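To: Nivero shareholder list
Subject: Re: March dividend and the credit line

Dear members,

The board has confirmed a dividend of 5 cents per share for holders of 400 shares or more. Smaller holdings will be paid in the second round, together with the interest owed on the Saxena notes. Payment forms must reach the registrar by 5 p.m. on the closing date.

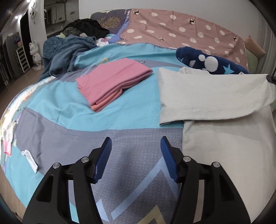

Sarla Upadhyay wrote:
> The bank raised the rate on our credit line by 2 points in March.
> Will the dividend be paid from cash or from that line?

The dividend will be paid entirely from cash. The credit line remains undrawn, and the board does not intend to use it before the annual meeting. Holders who wish to review the loan terms may request a copy from this office.

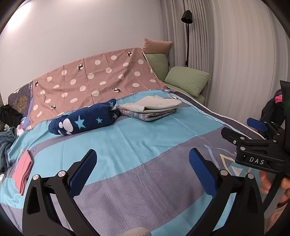
Floor lamp and gray curtain behind the pillows.

Respectfully,
Gaétan Dufour
Shareholder Services, Nivero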